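Teaching by demonstration at Manenora: your questions

What does a session involve?

You drive a pair of robot arms through a task by remote control. Every movement is recorded, and the recordings are used later for training. Sessions last 55 minutes, with a break of two minutes whenever you ask for one.

Do I need experience?

No. Mbali Engelbrecht runs the induction and will sit with you for your first 2 sessions. Most people find the grippers awkward to begin with – the wrist is the hard part.

What tasks will I be given?

Mostly tabletop jobs. Spelling is a common one: a word is written on the board and you pick out the lettered blocks and put them in order. Take the letters in the order they are read, and use whichever arm is nearer. 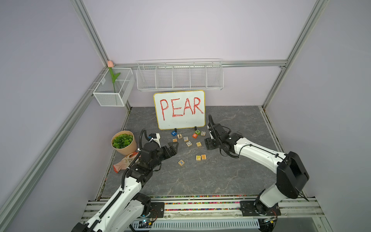
If a block is lying with the wrong side up, turn it with the gripper. Don't reach in by hand while the recording is running.

What if I drop something?

Carry on. Pick it up again if either arm can get to it and finish the word. Recordings with a slip and a recovery are kept. If the block is out of reach, press stop and mark the attempt as incomplete.

Can I go as fast as I like?

Please keep a steady pace. Jerky movements are hard to learn from, and long pauses have to be trimmed.

Who do I contact to change a booking?

Maribeth Ignacio, at the front desk. There are no sessions in the second half of December.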